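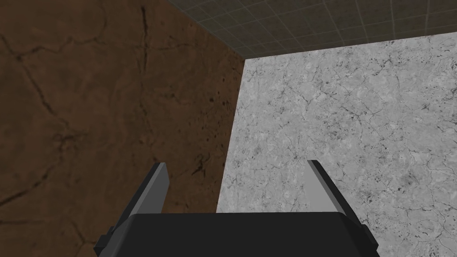
Wrist view in the simulator, randomized surface textures, gripper open.

Randomized textures and the Nava result — does anyone buy this?
Reading time: 5 minutes
Print this thread | E-mail this thread

seamcheck
Been through the Nava write-up twice. The claim is that if you train the grasping policy in simulation with the walls and floor re-skinned every episode, it stops caring about the background and carries over to a real bench without any real data. The render at the top is the kind of view they train on. Cracked brown stuff on one side, pale marble-looking stone on the other, a strip of dark tile up top.

My problem is the evaluation. They train on 300 textures and test on 200 "unseen" ones, and both sets come out of the same Dultel pack. A cracked brown surface you haven't seen is still a lot like the cracked brown surface you have. That measures whether the policy memorized particular files. It says very little about my bench, which is white melamine with coffee rings.

hollowshaft
They do have the real-arm section, though. Did you skip it?

seamcheck
I read it. One arm, one room, 7 objects. The baseline was trained with a single gray background, so of course it fell over. Show me a baseline with plain color changes and a bit of lighting noise and I'll pay attention.

plumb_bob_7
We ran something close to that last October with the Pora simulator. Flat random colors got us most of the way. The fancy textures added a little on top, and the gap changed size depending on the random seed. With 5 seeds I couldn't tell you it was there at all.

Nava reports one seed. Or they report the best one, the wording is slippery.

kettle_logic
You're both too hard on them. Look at the picture again. The inside of the right finger is nearly the same gray as the stone behind it. A network that finds the fingers by contrast is going to have trouble with that, and flat colors won't give you a crack or a grout line sitting near a fingertip. Clutter that looks like edges is a real thing to train against.

seamcheck
Fine, but then test that. Take the views where the finger blends in and report them separately. They average everything into one number and I can't see whether the hard cases got better or the easy ones did.

kettle_logic
Agreed on the breakdown. Still think the method is sound.

hollowshaft
What bothers me more is that the gripper never changes. Walls get a new skin, gripper stays dark gray and clean as far as I can find in the settings. Ours has tape on one finger and scratches all down the other. If you want the policy to ignore looks, vary the looks of the part that's in every single view.

plumb_bob_7
Hirkier does randomize the gripper, there's a switch for it. It made our training slower and I have no clean number on whether it helped. The stretched textures bug me too. On the brown wall the pattern goes tight and pitted toward the pale side. Could be perspective, could be a bad mapping. If it's the mapping, the policy may be learning something from it that no real wall has.

kettle_logic
Or it doesn't matter, which is the whole idea of randomizing.

seamcheck
"It doesn't matter" is the result they were supposed to show. I've written to ask for the per-texture scores and the seeds. Will post whatever comes back — until then I'm not changing our setup.

Reader comments (3)

mudflap: We swapped to random textures and saw no difference on the real arm. Our camera exposure was the bigger problem by a mile.

ninefold: Worked for us, but we added real photos of the lab walls to the pack, so I can't say which part did it.

gradstudent_b: Is the texture split listed anywhere? I'd like to redo it with whole material families held out.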